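Testudora: Germination Records from the Lamthorpe Seed Library

2026-03-08
By the Lamthorpe Seed Library records desk

Welcome, and thank you for opening the README before the spreadsheet.

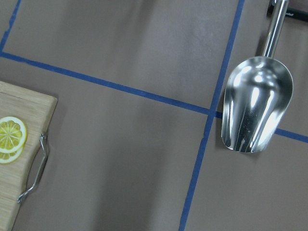

What you'll find in these files

Testudora is the written record of our home germination tests, typed up from paper cards and put into a form that other seed libraries can use. The name comes from the squash that got us started on keeping records, a flat, ribbed old thing that sprouted beautifully one year and hardly at all the next, and left us all wondering what we had done to it.

There are 510 test records in this release, covering 145 varieties of vegetables, herbs and garden flowers. Beans, tomatoes and lettuce are very well covered. Parsnips are not, and if you have ever tried to keep parsnip seed from one year to the next you will understand why people lose heart.

The files are:

records.csv - one line per test, and the file most people want
varieties.csv - the name of each variety, with any other names we know it by
storage.csv - how each batch was kept before testing
notes.txt - the remarks written on the cards, typed as they stood, spelling and all

How the tests were done

A full test uses 100 seeds. They are laid out on damp paper towel, rolled up, slipped into a bag and kept somewhere warm. The tester checks the roll every day or two, takes out whatever has sprouted, writes down the count, and stops on the day given on the card for that crop. For a full test the number sprouted is also the percentage, and that has saved us a great deal of arithmetic over the years.

Some batches were too small or too precious to spend that many seeds on. Those are marked "short" in the test_type column, and the number of seeds used is in seeds_tested. Please do look at that column before you work out averages! A short test of a rare bean can swing wildly on one or two seeds, and it would be a shame to write off a good variety on the strength of it.

Columns in records.csv

test_id: Our own number, with no meaning beyond the order the cards were typed in.
variety_id: Matches varieties.csv.
batch_id: Matches storage.csv. A batch may have been tested more than once.
source: "local" for seed saved in Lamthorpe, "plesemton" for seed that came through the swap table in Plesemton, and "minhas" for packets bought from Minhas, our nearest seed shop.
days_since_harvest: Left blank for bought packets, where we only know the date on the packet. Local tomatoes and squash were mostly tested at 180 days, after they had spent a winter in the jar.
test_type: "full" or "short".
seeds_tested: A whole number.
sprouted: A whole number, never more than seeds_tested.
mold: "none", "some" or "a lot". This is one person's opinion of one paper towel, so treat it gently.

A blank always means that the card was blank. We have not filled in anything by guesswork, even where we were sorely tempted.

Things to be careful with

Room temperature was not written down on the older cards. One tester's warm shelf is another tester's drafty pantry, and peppers in particular seem to notice the difference. If you want to compare peppers, we would stick to the cards that mention a heat mat in notes.txt.

Variety names are a tangle. We have joined up the ones we were sure of, and left the doubtful ones apart. There are two runner beans in varieties.csv that are very likely the same bean, but the families who grow them do not agree on that, and we did not feel it was our place to settle the matter from a keyboard.

People also tend to test seed they are worried about. A jar that was dropped, forgotten in a shed or found behind the flour is far more likely to end up on a card than one that was kept nicely, and the older batches probably look a little worse here than they would in your own cupboard.

Lastly, sprouting on a towel is kinder than sprouting in the ground. We have no records of how these seeds did outdoors, and the numbers should not be read as a promise about your garden.

Using and sharing

You are welcome to copy, print, chart and share these files for any purpose, including teaching. We would be grateful if you mentioned Testudora and the Lamthorpe Seed Library when you do. Names and addresses were left out when the cards were typed, and a few remarks in notes.txt were shortened where they gave away whose allotment was being discussed.

If you find a mistake, please send us the test_id along with what you think it ought to say, and we will pull the paper card and look. The handwriting on some of them is a challenge - ones and sevens especially - so we are quite prepared to be wrong.

What comes next

We plan another release in July, once the spring tests have been typed. It will add a column for temperature, and we hope to have the onion and leek cards in as well. They are in a separate box, in a different order, and one bundle got rather damp, so progress there has been slow. Test numbers already in use will stay as they are, so anything you build on this release should still line up with the next.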